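Kausar Gondal
I've been meaning to write about my grandmother's rosewater for ages, so settle in with a cup of something, friends – this may take a few posts.

She made it every spring in her kitchen in Odilberg, always with petals picked before 8 in the morning. Any later and she'd send you back out to apologize to the bush!

The pot had to stay at the lowest simmer for 45 minutes, lid on upside down, ice piled on top. I burned my first batch in February trying to rush it (store-bought roses too, she would have had words).
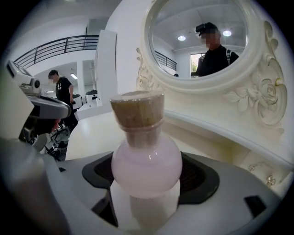 Anyway, my second batch smelled so much like her hallway that I had to sit down for a minute. I put a spoonful in rice pudding, a little in lemonade, and saved the rest for my aunt, who turns 94 this year and still remembers the whole recipe by heart.

If your family made it too, please tell me how – I've heard 3 versions already and I want every single one of them.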